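Trerow Breakfast Kitchen, staff meeting, minutes for May

I had the notebook again this month, so apologies in advance for the spelling! We started at 2:15, once the lunch crowd thinned out.

First up, the arms. The Wellano pair had 1,159 logged tasks since our last meeting, and 317 of those needed one of us to step in. We all agreed that's better than it felt at 7 a.m. on a busy morning (some of us were pretty loud about it).

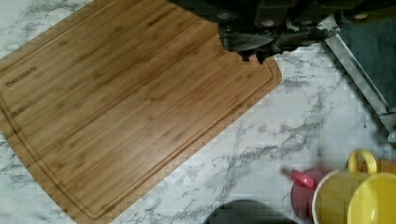 The bigger gripe was the step-ins themselves. You're halfway through an order, the light goes, you walk over, fix it, and your eggs are gone. We settled on one person per shift being "on the arms" and doing no orders at all. It goes on the rota as a real job, with the same break as everyone else. Carried, with one grumble about who gets the early slot.

Next, counter layout. The Vulcombe people want the board kept in the same spot every morning. The early shift wants to be able to move it. We're trying it their way until the next meeting.
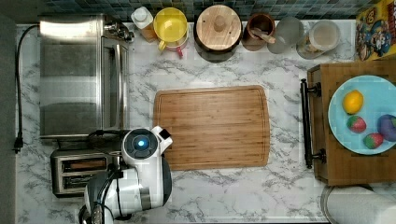
Item 3: the counter, with the board in the middle and the mugs along the back.

Then hours, which took the longest. Management repeated that no shifts are being cut because of the toast station. We asked for that in writing and I'm chasing it. Training on the Kobzar software will be paid, two sessions each, and I'm really glad we got that one!

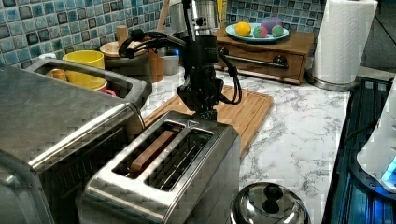

One of the late crew said she doesn't mind handing over the toast, but she'd like a say in what she gets instead, and more dishes isn't it. Lots of nodding. Added to next month's list.

Closed at 3:40. Bring your login sheets.

Comments (2)

dot_b: Can the on-the-arms person swap out mid-shift? Four hours is a long time to stand and watch.

early bird: Put me down for the first training session please.

Get our minutes by email. Sign up for the newsletter.

Contact | © Trerow | Back to top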